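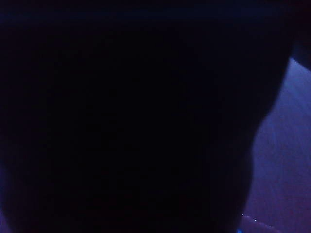 ## Wrist camera mostly sees a big dark shape, school robot club, please help!

**Leonie Hinds**, May 22, 2022

Hi all. I help run the robot club at our school and we've entered the Plallo challenge, the one where the arm has to find a block and drop it in a tray without anyone touching the controls. We've got a Skorkex arm with a little camera on the wrist, and the students have been working on it since February.

The trouble is the view. There's a huge nearly black shape down most of the picture (I'm fairly sure it's our own gripper) and what's left over is a blue or purple strip at the side. Our block finder is a simple colour match and it's hopeless with this. It scored 4 out of 29 on our last practice runs, and I suspect a couple of those were luck. The students are lovely about it but they're getting fed up!

I've tried turning the brightness up in the Favton software. Everything went milky and it still couldn't find the block. Do we move the camera, change the lights, or give up on colour altogether? We can print brackets, but our printer is slow and I'd like to get it right first time if I can.

I've got another one with much more pink in it:
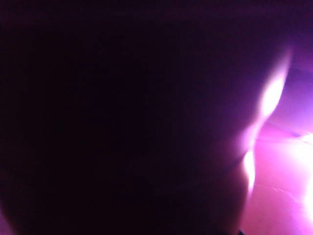

*Wrist view again, pink this time, with the glare over on the right*

**Ornella Sala**

I'd leave the software alone for now, you can't brighten your way past something sitting in front of the lens. Move the camera first. On ours we pushed the bracket out to the side by 18 mm and tipped it in a bit towards the fingertips, and suddenly we had a table to look at. Tape it on before you print anything! We went through two printed brackets before one of the students suggested cardboard, and I still feel silly about it.

Then do the lights. If everything in view is tinted pink or blue, a colour match has very little to go on, and a red block can come out looking like the table. Put a plain white lamp near the work area, with a sheet of baking paper in front if you get glare. After that, lock the exposure and white balance so the camera stops adjusting itself halfway through a run. Save one picture with the block there and one without, and pick your colour limits from those.

Oh, and check the Plallo rules about lamps. Ours allowed one but it had to be clamped to the base board.

**Kassab**

just use a better camera. or a second one overhead, we did that

**Leonie Hinds**

Thanks Ornella, cardboard it is! Kassab, I'd love an overhead one but our budget went on servos. One more from the same session, then I'll let you get on:

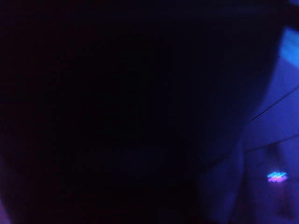
Do we need to redo the camera calibration each time we shift the bracket?

**Ornella Sala**

Once the final bracket is screwed on, do the full calibration again. While you're still trying positions with tape you can skip it and just look at whether the block shows up, but don't trust any of the pick positions until it's been redone.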